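Film Notes > Opinion > Long Looks

Reviews Features Opinion Archive About

In praise of the dull job

I watched Tivel again last week, the little Štefánia Šťastný film set in a parcel depot, and I've been boring my friends about it ever since. It runs to over two hours and hardly anything happens. A man called Trnka works the late shift, eats his sandwiches, misses the bus home to Reddale and slowly decides to ring his brother. That's your lot! I loved it even more than I did the first time.

What gets me is the work. Most films hand their hero a job in the opening five minutes and then forget all about it (when did you last see a film architect draw anything?). Trnka's job never goes away. He's lifting and labelling while he worries, and he's still at it when the phone finally gets picked up.
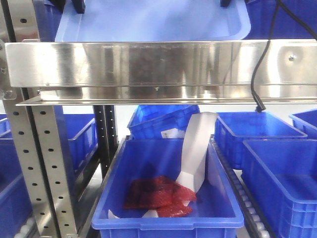

Šťastný shoots the depot as if it were a cathedral, and I know how that sounds. She'll hold on a corner for ages, long past the point where anyone else would cut, and you start to look properly. Ordinary racking has plenty going on if you give it time: a steel upright with its column of dark oval holes, a brushed bar throwing back smudges of blue and grey. She gets whole moods out of surfaces like those, and Trnka barely has to speak.

My sister gave up after 16 minutes and went to make toast. Fair enough. I do think the Prillholm section drags, and the dream with the dog should have gone. But I'd still take it over another thriller where everyone works "in finance" and is free all afternoon. If it comes round again, sit near the front and leave your phone in your coat.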